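Wovton completes first collection phase of simulated shelf handling programme

Research News – March

Wovton has completed the first phase of data gathering for Dendidero, its programme on teaching two-armed robots to handle goods on shelves. The phase closed with 2579 accepted demonstrations, all of them recorded in simulation. They will be used to train and test a learning system which is being developed together with Warnska, the programme's partner for evaluation.

A demonstration, in the sense used by the programme, is one complete attempt at a stated task by a human operator who controls both arms of the simulated robot. The movement of the arms and hands is stored together with the views from several virtual cameras. The learning system is then trained to produce similar movements from the camera views and a short written instruction.

The shelf task was chosen for its difficulty at close quarters. The robot must reach between boards, keep its forearm clear of the front edges and bring its fingers to either side of an item without disturbing anything that stands near it. Familiar grocery items are used throughout, among them a tin of Spam, a soup can, a Jell-O pudding box and a short, flat tuna can. Their different shapes call for different approaches by the hand.

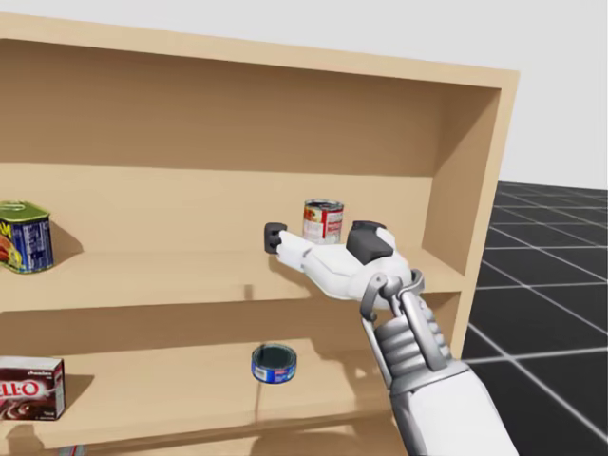
How the examples are gathered

Operators work in sessions of 30 minutes, with a break between sessions. At the start of each attempt the software issues an instruction naming the item to be handled and sets the robot in its starting position. The operator carries out the task and marks the attempt as finished. Attempts in which the robot strikes the shelf hard, or in which the wrong item is moved, are kept in a separate store and do not form part of the accepted total.

Both arms are recorded for the whole of each attempt, including those in which only one is needed. Earlier trials at Wovton had shown that a system trained on one arm alone tended to leave the other in the way. Operators are therefore asked to place the second arm deliberately and to avoid letting it drift across the front of the unit.

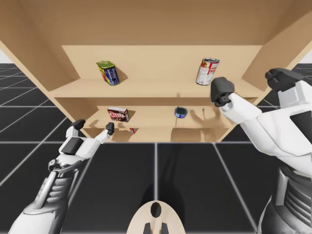 Both arms at the shelf unit in the simulated environment. Dendidero programme, Wovton.

Each accepted demonstration is reviewed once by a second operator before release. The reviewer checks that the written instruction agrees with what was done, trims any idle period at the beginning and adds a label for the shelf level concerned. Reviewers may also return an attempt with a note – most often where the hand has paused for a long time in front of an item. Review of the present collection was finished two weeks after the last recording session.

The recordings are held in Lumenta, the data store which Wovton maintains for its robotics work. Lumenta keeps the camera views and the arm positions on a common clock, so that a researcher can call up any moment of an attempt from every available view. A revised version of the store, with faster searching by item and by instruction, was brought into use during the collection.

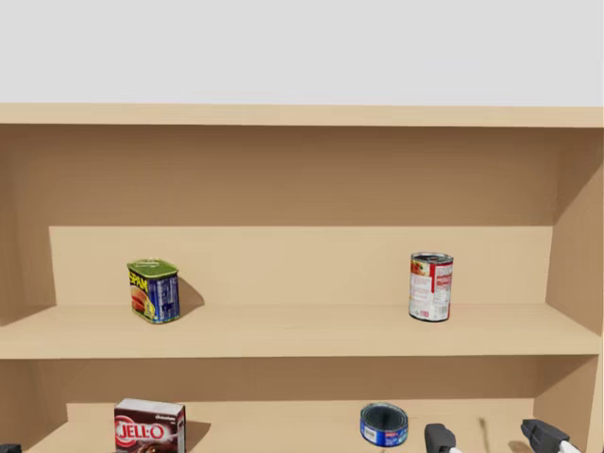 Wovton Communications Office
Research News Editor

Next steps

A set of 1000 demonstrations has been passed to Warnska, where it will be held back from training and used only for evaluation. Warnska will report on how closely the movements of the trained system follow those of the operators, and on how the system performs when items are placed in positions it has not met before. The remaining demonstrations are available to the training group at Wovton with immediate effect.

The second phase will add further items and a second design of shelving unit with narrower spacing between the boards. It will also include instructions that name two items in sequence. Recruitment of additional operators has begun, and training for them will be given on site. No previous experience of robotics is required, although applicants should be comfortable with hand-held controllers and with repeated work of a careful kind.

Groups wishing to use the first-phase data for non-commercial research may apply to the Dendidero programme office at Wovton. Applications should state the intended use and the period for which access is needed.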